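Garnent workshop gallery: the handling bench
2018-10-16

Garnent puts together lamp and fixture samples for other companies. Until last year all of the loading was done by hand. An assembler picked a part from the tray, set it on a stand, waited for the check, took it off again and picked up the next one. On a full order that meant 529 parts through one pair of hands, and most of the complaints we heard were sore wrists and boredom.

In April the company started moving that step to robot arms, under a project called Valo. The bench was set up with help from Sarantis, and the control software is from Jisex. There are 13 people on the assembly floor, the same number as before the project started. What they do in a day has changed quite a bit.

The gallery shows the bench where new handling jobs are worked out before they go to the floor. The parts carry printed square tags, which the cameras use to find them. Click on a picture for the larger version.
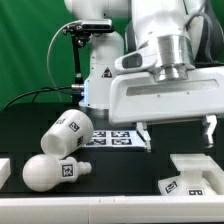 Gripper open over the bench, with the tagged cup and the bulb-shaped part both on their sides.

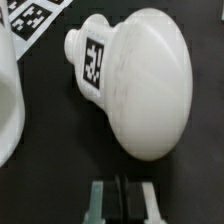
The bulb-shaped part from close up, with the tag on its neck and the fingertips just short of it.
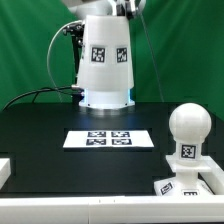

The four-tag sheet in the middle of the bench and the round-topped piece on its stand at the right.
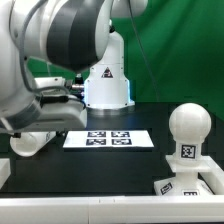 Two robots at the bench, the arm on the left with its gripper to one side of the tag sheet.

The first change people noticed was in the schedule. With hand loading, breaks had to be staggered so that the stands were never idle. Now a batch can be left going, and the whole team takes lunch together again. Several people put that at the top of the list when we asked what was better.

The second change was in the work itself. Seven of the assemblers have been trained to set up jobs. They place the tags, teach the pick positions and decide how a part should be held. This last task turned out to need a lot of floor knowledge. An assembler knows which parts roll, which ones scratch and which ones look the same from both ends, and those notes now go on the job sheet before anything is programmed.

Not everyone likes the new arrangement. Setup work comes in bursts, and between bursts there is a good deal of watching. Two of the longest-serving assemblers asked to stay on final fitting, where the work is still done by hand, and they have done so. Others miss being able to speed up when they wanted to leave on time. The arm keeps its own pace.

Pay was settled late. The setup grade was agreed only after the first group had finished training, and that caused some bad feeling. The next group will have it in writing before they start.

A new job is run 100 times on the bench before it is released. Any dropped part is logged with the time and the tag number, and whoever set up the job goes through the log at the end of the shift. The log stays at the bench — anyone on the floor can read it or add to it.

Fitting, wiring and packing stay manual for now. The next pictures will be added when the second bench is ready.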